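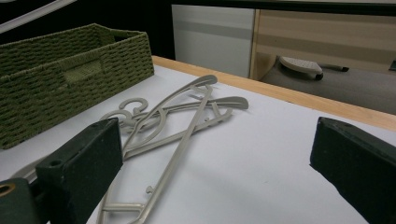 Two hangers, waiting for my uniform shirt.

So the Wandberg fire company had its awards dinner last week, and I've been meaning to write about it ever since! I've been riding with these folks for three years now (mostly on the tanker, mostly carrying hose) and this was the first time I got to sit through the entire evening without a call coming in.

There were 175 of us packed into the hall. The chicken ran out before table nine got up there, so Marwan Tarawneh drove off and came back with 30 sandwiches, and I think he got a bigger cheer than the chief did.

The big award went to Katalin Sipos, for 33 years of service. She joined back when the company still had the old Prillier pumper, the one with the door you had to kick. She hates speeches, so hers was maybe four sentences long and one of them was about parking. I cried anyway.
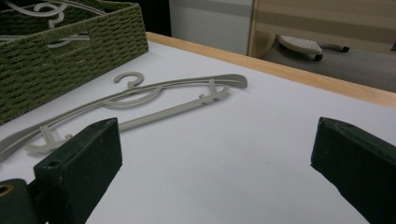 Training hours were the other thing people talked about all night. Chiharu Yagi read out the company total and it came to 2090 for the year, which is a lot of evenings away from home when you remember that most of us have day jobs. I keep my own log sheets in a green woven basket with a cutout handle, and I really need to sit down and add them up before October, when the next pump class starts. Ikhsan Oei is teaching it again – he's great, but he does not accept late paperwork.

Luminița Nistor won rookie of the year, and she had no idea it was coming. She'd gone out to move her truck and they had to send somebody after her!

Anyway, the shirt still has gravy on the cuff and drill is at seven, so I'd better go deal with that. If you took any good pictures at the dinner, send them my way and I'll put them up.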